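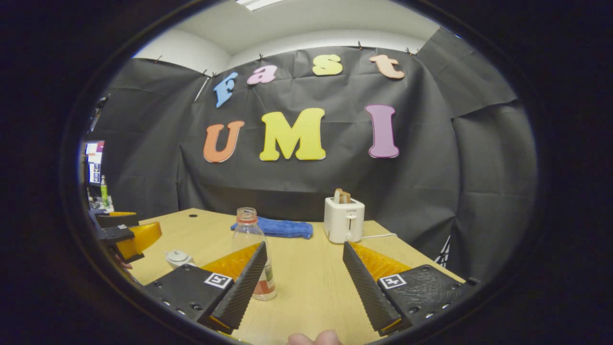 Light wood table, white two-slot toaster, blue towel, glass bottle.

Melia Short Stays is looking for breakfast room help, mornings, starting as soon as we can get you in. Two houses, Lindov Street and McKinnon. Pick one or do both.

What you'd be doing: toast, coffee, juice. Wiping tables between guests. Rinsing empty glass bottles and getting them in the crate. Crumb trays emptied every day please, not once a week. Towels in the wash at the end of shift, blue ones are for tables only, keep them out of the bathrooms.

Hours 6:30 to 10:30, five mornings, some weekends. $14 an hour to start, goes up in February if you're still with us. Nearly 40 guests on a busy morning at McKinnon, Lindov Street is a lot quieter.

No experience needed. Must be OK with early starts and standing. Food handler card is a plus, we'll pay for it if you dont have one. Free breakfast, obviously. Parking behind McKinnon only.

To apply, stop by the McKinnon front desk before noon and ask for the breakfast form, or leave a note with your name, phone number and which mornings you can work. No resume neccessary. Short trial shift, paid.

Posted 11 Oct 2021. Open till both spots are filled.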